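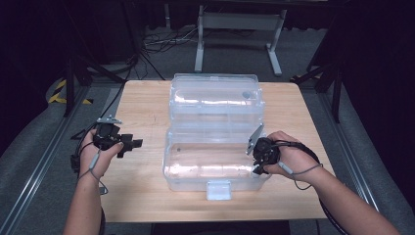 Chapter 4
Keeping a Band on the Road

When people first fall in love with live music they tend to think of the stage, and quite right too. The lights go down, somebody counts in, and for an hour and a half there is nothing else in the world. But most of a touring musician's day is spent somewhere other than on a stage, and if you are hoping to work with bands, or to play in one, you will be glad to know something of those other hours before you meet them at first hand (usually in a lay-by, and usually in the rain).

In the last chapter we followed a group of songs from the rehearsal room to a finished record. We now turn to what happens when those songs are taken out and played to strangers, night after night, in towns the band may never have visited before. We shall look at how a tour is planned, who pays for what, and why the order of the towns on a poster is so often a puzzle to the people reading it.

Let us begin with a small tour, as small tours show the workings most plainly. Suppose that a four-piece band called Ultum has been offered a show in Hillstead one January, at a hall that holds 2000 people. They will be the opening act for a much better-known group, and the fee is modest — modest enough that it will barely cover the van. Should they take it? Most young bands would say yes before the telephone was back in its cradle, and there is a good deal to be said for that kind of eagerness. Their manager, though, will want to ask a few dull questions first. How far is it from the night before? Is there a meal? May the band sell their own shirts and records in the foyer, and does the hall keep a share of the money if they do?

That last question matters more than you might expect. For many opening acts, the table in the foyer brings in more than the fee does, and a hall's share can turn a good night into a poor one. You will find a worked example in section 4.3, taken from the accounts of a 12-date tour arranged by the Oddsson agency, and I would encourage you to go through it with a pencil, even if sums have never been your favourite thing. They were never mine.

We shall also spend some time on the people who travel with the band. On a small tour one person may drive, mix the sound and sell the shirts, and be wonderfully cheerful about all three until the second week. On a larger one each of these becomes a job of its own, with its own hours and its own worries. The Funalard festival, which we visit at the end of the chapter, has three stages and a separate crew for each, and the way those crews hand over to one another between acts is a pleasure to study.

Words to look out for in this chapter: support slot, guarantee, rider, load-in, settlement, changeover.

Before you read on, think of a concert you have been to, large or small, and write down every job you noticed somebody doing that wasn't playing or singing. Keep the list by you, and add to it as you go through the sections that follow.

4.1 Drawing up the route

A route begins with one or two fixed dates, which are known as anchors. These are the shows that pay best or matter most, and the remaining nights are fitted in between them.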